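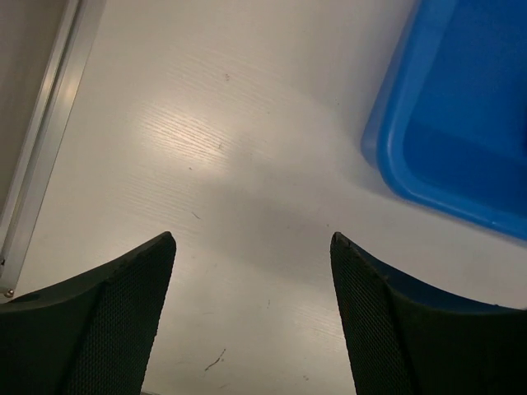

Turnham, 08/09/2020

Thread: Second-hand crockery, what's a fair price now?

palo_mint
Cleared my aunt's kitchen cupboards last month, still got boxes of plates in the hall. Took one lot to the Halim Road shop and they offered 2 quid a box. Two quid!! There's a full dinner service in there, hardly a chip. Sell online or just give it away? No car at the mo so posting would be a pain.

greybadger
Give it away. Postage on plates is murder and half arrive in bits. Did a tea set in spring, refunded the lot.

Concetta Caputo
Disagree with badger. Wrap each one seperately, double box, fine. I've sent 643 parcels since I started and had three breakages. Paper between every plate, stand them on edge, never flat.

greybadger
Three that people told you about

Concetta Caputo
They'd tell me. Believe me they'd tell me.

wendle
What make is it? Makes all the difference. Plain white stuff nobody wants. Anything 70s with a pattern goes quick, esp brown and orange.

palo_mint
No idea on make, stamp's worn off most of it. Brown flowers round the edge. Some odd bits too, side plates, plastic picnic things, a few mats.
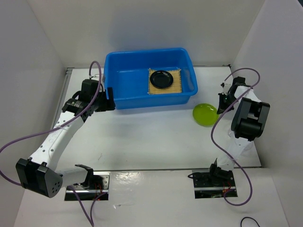

wendle
Brown flowers is good, don't let the shop have it for that. List the dinner plates as a set and do the odds as one cheap lot, collection only. Picnic stuff sells in spring, not now.

Concetta Caputo
Yes to collection only for the odds. Somebody in Ravitport paid me 700 for a full service once, mind you that was boxed and had the tureen.

greybadger
700 for plates. Right.

Concetta Caputo
Got the receipt if you want it

tansy_b
Or the school fair? Ours is end of September and they're always after stuff for the china smash, kids love it

wendle
Don't smash the brown ones!!

palo_mint
Ok not smashing them. Will list the dinner set tonight, odds can go to the fair if they dont shift. What do I put for the price though, start low or fixed?

Concetta Caputo
Fixed, and take offers. Put a photo of the back of one even if the stamp's gone, people ask.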